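Site: Skivstead, Unit 4, general workshop
Inspection date: 2022-02-01
Inspected by: Adel Zerouali
Reviewed by: Hafþór Nørgaard
Report no. 3371

Items are marked Pass, Action, or N/A. Comments are required for every item marked Action.

## 1. Floors and walkways

- [x] Walkways clear to full marked width: **Pass**
- [x] Floor free of oil and standing water: **Pass**
- [ ] Floor markings legible: **Action**. Yellow lines at the loading door are worn through. Repaint before the March inspection. 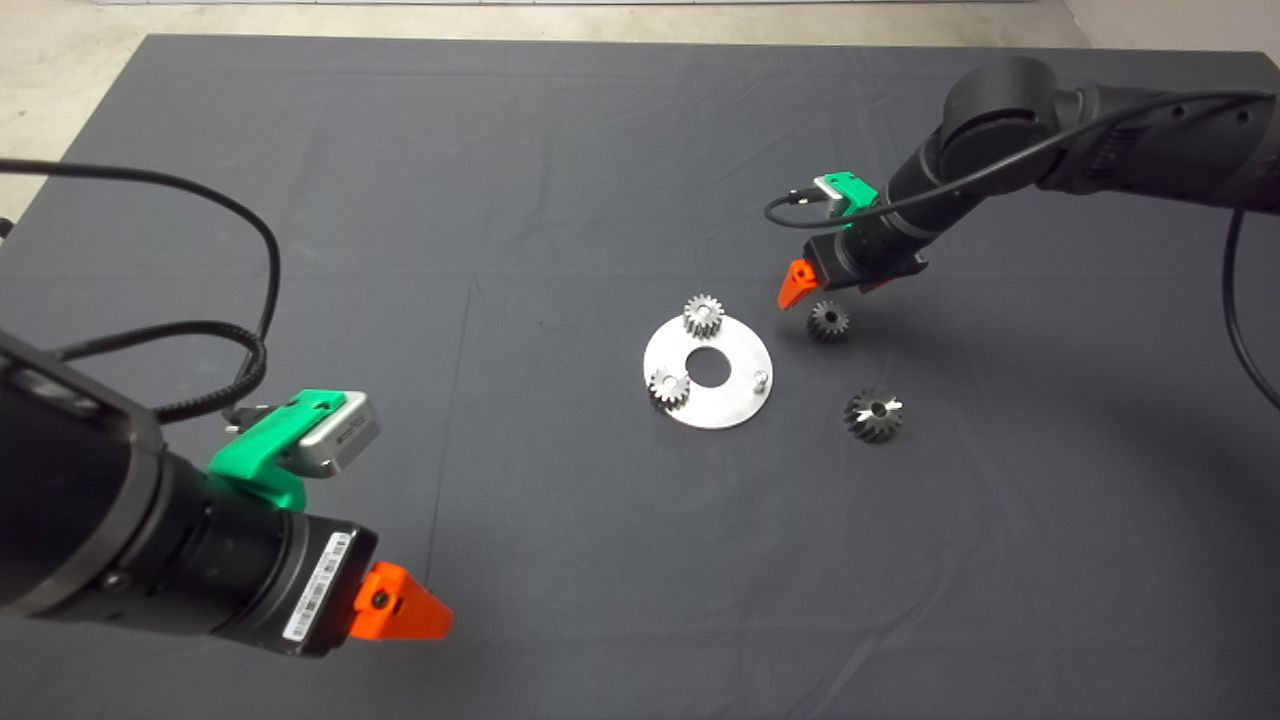 ## 2. Fire safety

- [x] Extinguishers in place and tagged: **Pass**
- [ ] Exit doors open freely: **Action**. The rear door sticks at the threshold and must be planed or rehung. Until then the door is to be checked at the start of each shift.
- [x] Alarm test recorded in the log: **Pass**. Two weekly entries were initialed but not timed. Supervisors are reminded to enter both.

## 3. Parts and work surfaces

- [x] Sharp or heavy items kept back from table edges: **Pass**
- [ ] Loose parts returned to labeled bins at end of shift: **Action**. Bins supplied by Fotetti have no labels on the lower shelf. 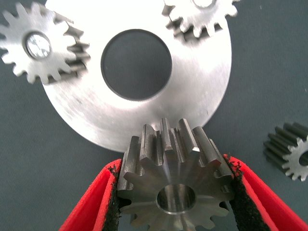
*Item 3: toothed gear and flat metal disc with center hole.*

## 4. First aid and welfare

- [x] First aid box sealed and within date: **Pass**
- [ ] Eyewash bottles full: **Action**. One bottle had a broken seal. It was removed, and a replacement is on order from Vasomura.
- [x] Drinking water available: **Pass**

Reviewer's comment: The rear door was also listed in the previous report and should be given priority over the floor markings. 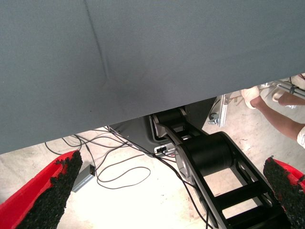

The site manager is to confirm in writing when the door has been repaired and to attach the contractor's invoice. Items left open at the next visit will be referred to the Zerouali office.

Signed: A. Zerouali, H. Nørgaard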